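2018-04-11
Notebook, ant bait trial, kitchen side

Started the morning grumpy and ended it pretty pleased, so that's something. The ants are back on the break room side of the building (same little brown ones as last spring, same trail under the sink) and I've decided to treat them as a proper trial instead of wiping them up and swearing. Zorica Dumitrescu says she'll read this if I write it legibly, so hi Zorica, this is me trying.

What I put down

Two gel baits and one homemade. The gels are Valari and Resska, both sugar based, both slow. The homemade one is sugar water with a little borax, same mix as in my September pages, soaked into cotton balls in bottle caps. I know, I know, you all think the cotton balls are silly. They keep the ants from drowning in the stuff and they don't tip when someone bumps the cabinet.

Stations are numbered 1 to 9, starting at the back door and going along the baseboard to the pipe gap. Valari in 1, 4 and 7, Resska in 2, 5 and 8, cotton in 3, 6 and 9. Please don't move them! If you have to mop, mop around them and write it on the sheet taped inside the cupboard door. And no spray anywhere near that wall, not even the lemon one. Spray scatters them and then they won't come to the bait at all, and I'd have to start over.

First counts

I did the ten o'clock count from phone photos, blowing each one up on the big monitor and clicking on ants until my eyes crossed. Totals for the whole line:

Valari stations: 575
Resska stations: 141
Cotton stations: 2275

Yes, that last number is right, I did it twice. Station 9 is right on top of the pipe gap so it's getting most of the traffic and it's making the cotton look better than it is. I should have thought of that before I laid them out. Tomorrow I'll shift everything along by one place so each bait gets a turn at the gap, and then again on Friday. Until then I wouldn't read much into the big number except that there are a whole lot of ants in that wall.

Resska is the one that surprised me. They walk up to it, poke it, and wander off. Could be the tube is old (it was in the drawer when I got here, and the date on the crimp is rubbed away) so I'm going to open a fresh one before I say anything mean about it.

Where they're getting in

Spent a happy half hour on the floor with a flashlight. There are two trails. The main one comes out of the pipe gap and goes left. The second is thinner and comes in under the back door, where the weather strip has curled up at the hinge side. Outside, it follows the edge of the slab to the big pot of rosemary, and I'd bet money the nest is under that pot. I lifted one corner with a trowel, saw plenty of movement, and set it back down. Leaving it alone for now, because if I dig it up they'll just split and I'll have two problems and no trial.

I'm also not caulking the pipe gap yet, tempting as it is. Bait first, let them carry it home, caulk after. I've got a tube of the Akanda paintable stuff put aside for it - please don't borrow it for the window.
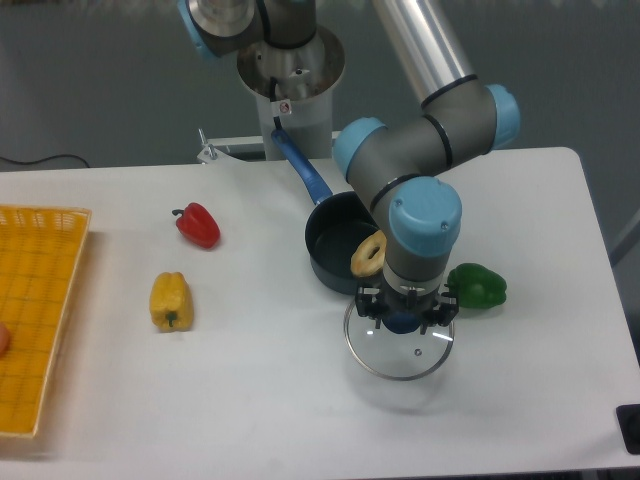 Food and crumbs

The bait is competing with everything else that's sweet in this building, so for the next couple of weeks can we be boring about it? Honey goes in the fridge (I hate it too, it goes like a rock). Sugar goes in the jar with the clamp. Wipe under the toaster. Fruit peels go straight out to the bin and don't sit in the little pail overnight. I found a spoon with jam on it behind the kettle this morning and it had a better crowd than station 5 did.

Things I want to try next

A protein bait, maybe just a smear of peanut butter with the borax, in case they switch over when the brood gets going. I've seen them go off sugar overnight before and it's maddening if you aren't ready.

Door strip: Cindetti makes one with a brush edge that looks like it would sit flatter on our uneven sill. Need to measure the door first. Not to be fitted till the counts are finished.

Move the rosemary onto feet so there's air under it. Again, after.

Next count is at four, then ten tomorrow before I shift the stations. Fresh cotton is in the left drawer, and the borax is on the high shelf with the red tape on the lid.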